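玩具三明治

玩具三明治，又称过家家三明治、仿真三明治套装，食物类角色扮演玩具的一种。由若干片状仿真食材组成，使用者把它们一层层叠起来，拼成三明治的样子，不可食用。常见食材有面包片、生菜、番茄片、火腿片、奶酪片、煎蛋。多与玩具盘、透明盒搭配。和可切开的水果蔬菜玩具同属“厨房过家家”大类，但玩法不同：切切乐重在分开，三明治重在叠放。

目录
1 名称
2 组成
3 器具与台面
4 叠放方法
5 材质
6 版本与规格
7 在教学中的使用
8 清洁与收纳
9 安全
10 参见

1 名称

中文里叫法不统一。商品标题多写“仿真三明治”“三明治过家家”，幼儿园教具目录里则常归在“叠叠食物”或“层叠类”。汉堡套装与之接近，区别主要在面包：汉堡用上下两个圆胚，三明治用两片方形或吐司形面包片。部分套装两种面包都给，食材通用，名称就更乱了，有的干脆叫“早餐组合”。

港台一带写作“三文治”“三明治”的都有，本条目统一用“三明治”。

2 组成

一套的核心是两片面包，一片作底，一片作盖。中间的夹层各家不同，以下为常见件：

面包片：白色或米白色为多，边缘做一圈深色表示面包皮，也有省掉不做的。
生菜：浅绿，边缘做成波浪褶皱。褶边通常比面包大，叠好后会从四周露出来。
番茄片：红色圆片，有的印出籽纹。尺寸小，容易丢。
火腿片：粉色或粉红色，薄。
奶酪片：黄色方片，比面包略小，习惯上斜着放，四角外露。
煎蛋：白色不规则外形，中间一块黄。不是每套都有。
其他：黄瓜片、洋葱圈、培根，多见于大套装。

面包片之外的食材没有固定数量。小套装每样一片，番茄和火腿常给两片，这样左右错开放也能盖满面包。Brelwood 的旧款说明书里把番茄、火腿成对列出，后来的一些仿制品沿用了这个配法。

3 器具与台面

食材之外，通常还需要盘子和盒子。盘子用来放成品，圆形浅盘最多见，颜色偏鲜艳，粉、黄、浅蓝。盒子用来放没用上的散件，一般选透明的，不用翻就知道里面有什么。

台面铺不铺布看个人。铺布的好处是薄片不打滑，掉下去声音小，纯色布还能让小件看得清楚，白面包放在白桌上就很难找。缺点是布会起皱，盘子放不平，要时不时拉一下。

常见摆法为一盘两盒：盘居中，盒子分列两边。

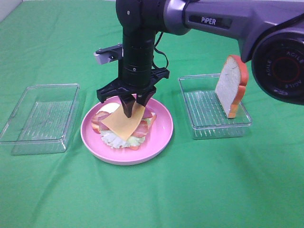

4 叠放方法

没有标准答案，以下是教具说明里较通行的顺序，自下而上：

（1）底层面包。放在盘子中央，先摆正，后面歪一点没关系，底歪了整个都歪。

（2）生菜。褶边朝外。软质生菜会自己塌下去，硬质的要选平的一面朝下，不然上面的东西站不住。

（3）番茄片。两片的话错开放，不要叠在同一个点上，否则中间鼓包。

（4）火腿。左右各一片，或者对折。硬质火腿不能对折，强折会裂。

（5）煎蛋，有的话放在这层。煎蛋中间常有凸起，放得太早上面全斜，所以多数说明把它排在后面。

（6）奶酪。斜放成菱形，四角露出。

（7）盖上面包。轻放，不要按。

番茄和火腿、煎蛋和火腿的先后可以互换。也有从奶酪开始的，主要看使用者年龄和想练什么。年纪小的孩子往往不管顺序，先拿颜色最亮的那片，成年人不必纠正。

盖面包之前的这一步叫“未合盖状态”，夹层都还露在外面，适合用来数层数、认颜色。

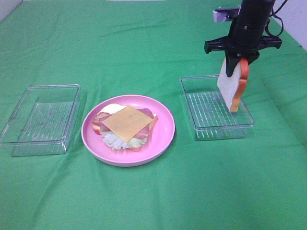
图：未盖面包的玩具三明治，最上层为斜放的黄色奶酪片。

塌掉的常见原因：底层没放平；煎蛋放得太低；生菜太厚；食材全部对齐边缘而不是对齐中心。最后一条最常见，片与片大小不一，对齐边缘必然偏重一侧。

5 材质

5.1 毛毡与布

早期手工套装多用毛毡，剪出形状，缝边，里面塞一点棉。手感软，摩擦力大，叠很高也不容易滑。缺点是起球、沾毛，洗过会变形。现在仍有不少家长自己做，网上能找到纸样。

5.2 木

木质片状食材较厚，边缘磨圆，表面上漆。有的中间嵌魔术贴，叠上去会粘住。不太像真的，但耐用。生菜的褶边用木头很难做，一般简化成锯齿形。

5.3 塑料

硬塑料件轻，便宜，颜色亮。表面光滑，叠多了打滑。薄件受压容易翘。

5.4 软胶与发泡材料

外观最接近实物，面包能做出孔隙感，按下去会回弹。同时也最容易吸灰，发泡类久了边角掉渣，掉渣即应停用。

混合材质的套装也很多，面包一种料，夹层另一种料。买的时候看清楚标签。

6 版本与规格

较常被提到的几个系列：

Brelwood 基础套装，6 件，不含盘。面包两片，夹层四种各一片。包装为纸盒。

Cerkivden 教室装，88 件，面向幼儿园，按种类分袋，另附一张颜色对照卡。散件可以单独补购，番茄片补得最多。

Ploltness 早餐系列，53 件，除三明治外另有松饼、香肠及杯碟，三明治部分与松饼共用煎蛋和生菜。10月换过一次包装，内容未变，货号不同，容易买重。

Ratanaporn 出过一款毛毡三明治，手缝边，产量小，已停产，二手偶尔能见到。

各家尺寸不通用。Cerkivden 的面包比 Brelwood 的大一圈，混着叠会露出下层的底，不影响玩，只是不好看。

7 在教学中的使用

玩具三明治在托幼机构里用得较多，常见的有下面几类活动。

照单制作。给一张画着食材的“点单卡”，孩子按卡片取料叠放。初学用 3 层，熟了再往上加。卡片画法要和叠放方向一致，从下往上画，不少自制卡片画反了，孩子照着从上往下读，做出来是倒的。

分类。把散件倒在一起，按颜色或种类分到不同的盒子里。盒子不要太深，小手伸不到底。盒底带棱条的那种，薄片不会贴死在底上，好拿一些；完全平底的，一片奶酪贴在里面抠半天。

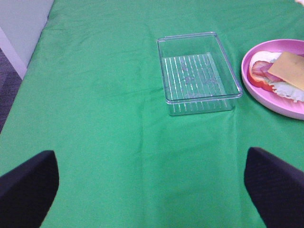
语言练习。“在上面”“在下面”“中间”“旁边”这些方位词，用叠放来讲比用图讲快。也可以轮流当店员和顾客，练问句。

精细动作。薄片要捏起来，不能整把抓，对指尖力量有一定要求。软质件形变大，难度反而比硬质件高，取料时常把下面一片一起带起来。

也有用来做记忆游戏的，看一眼叠好的三明治，拆散，再复原。层数不宜多。

8 清洁与收纳

塑料件：温水加少量洗涤剂，冲净，晾干。不要进洗碗机，会翘。
木件：湿布擦，不能泡。
毛毡件：手洗，平铺晾干，别拧。
软胶件：温水冲，晾到缝隙里没水再收。没干透就盖上盖子容易有味道。

收纳以敞口或带盖的透明盒为主。面包片可以立着靠边放，省地方，但软质面包长期立放会弯，还是平放好。生菜的褶边怕压，放最上面。番茄片建议单独装小袋，否则总是掉进沙发缝里。

透明盒用久了会有划痕和水渍，不影响使用，白醋擦一下水渍能淡，划痕去不掉。

9 安全

小件有误吞风险，番茄片、黄瓜片尺寸较小的套装不宜给三岁以下儿童使用，以包装标识为准。仿真度高的产品应跟孩子讲明不能吃。与真食物同桌时最好分开放，盘子也分开，玩具盘未必达到食品接触的要求。

破损、掉漆、掉渣的件应及时取出，不要因为是成套就留着。魔术贴款注意检查贴片是否脱落，脱落的贴片本身也是小件。

10 参见

过家家
仿真食品
切切乐
层叠玩具
毛毡手工

本条目最后修订：2019年5月3日，星期五。“版本与规格”一节尚缺来源，欢迎补冲。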